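3.2 Puesta a punto de la celda de empaquetado

Cuento ahora cómo dejamos montada la celda, porque en la sección anterior di por hecho que todo estaba en su sitio y la verdad es que llegar hasta ahí nos costó más que el propio aprendizaje de la política. La tarea es sencilla de enunciar (meter cables en una caja de cartón abierta), pero la superficie de trabajo se compone de dos mesas blancas juntas y esa junta nos dio bastante guerra. La cámara de muñeca la ve como una línea fina en diagonal, y nuestro detector de bordes, el módulo Grukier, se empeñaba en tomarla por el canto de la caja.

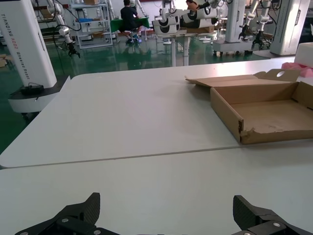 Figura 4. Vista desde la muñeca, con la pinza abierta y la caja vacía sobre la mesa del fondo.

Lo primero que probé fue tapar la junta con cinta blanca. ¡Mala idea! La cinta brillaba más que el tablero y el problema empeoró. Al final Huia McKinnon propuso dejarla a la vista y usarla como referencia: si la línea cambia de inclinación entre una sesión y la siguiente, es que alguien ha empujado una mesa y toca recalibrar. Así lo hacemos desde octubre y estoy encantado con la solución.

La revisión de la pinza la hago yo al empezar cada sesión. Abro los dedos del todo, compruebo que no haya holgura y repaso los tornillos con la llave pequeña.

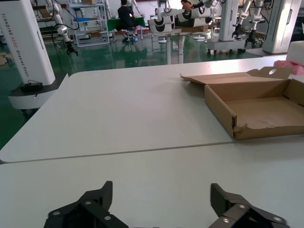

Después lanzo la rutina de Makris, nuestro programa de calibración, que lleva la muñeca a tres posturas y compara el error con el del día anterior. Si pasa el umbral, repito; si vuelve a pasarlo, aviso a Aldo Santoro, que conoce el brazo mucho mejor que yo – y que casi siempre acaba apretando la brida de la muñeca.

Queda el asunto de las cajas. Usamos cajas ya gastadas, con el cartón del frente roto, y no las cambiamos por otras nuevas. Los datos con cajas impecables daban políticas muy finas en el laboratorio y torpes en cuanto el borde estaba un poco deshilachado. La tapa va siempre abierta hacia atrás; el agujero redondo que lleva nos viene de maravilla para estimar la orientación, aunque a veces el brazo lo oculta y hay que tirar del último valor bueno. Para el estado de caja llena tomamos otra vista de muñeca, con un cable negro enrollado dentro, y con ella ajustamos el umbral de ocupación.

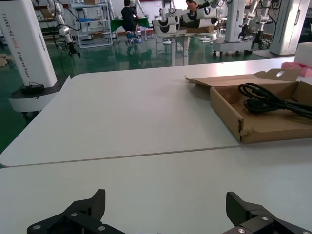
3.3 Comprobación con dos cajas

Con una sola caja todo iba bien, así que nos animamos con dos, una al lado de la otra y encima de la junta (el peor sitio posible, ya lo sé). El planificador, Gralleo, recibe la vista de la cámara superior y decide la altura de entrada de la pinza. Los cables que asoman por encima de la pared son lo más traicionero: si el brazo baja demasiado rápido, los arrastra y mueve la caja entera. Bajamos la velocidad en el último tramo y fijamos una pausa de 400 ms antes del contacto.

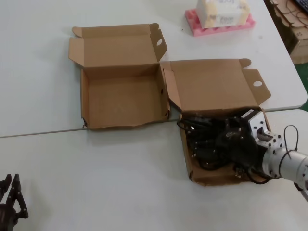
Figura 5. La pinza sobre los cables de la caja derecha; la izquierda está vacía.

En total registramos 981 intentos con esta configuración. Los fallos de agarre se analizan en la sección 4, y el procedimiento de cambio de dedos, que es largo y un poco pesado, lo dejo para el apéndice B.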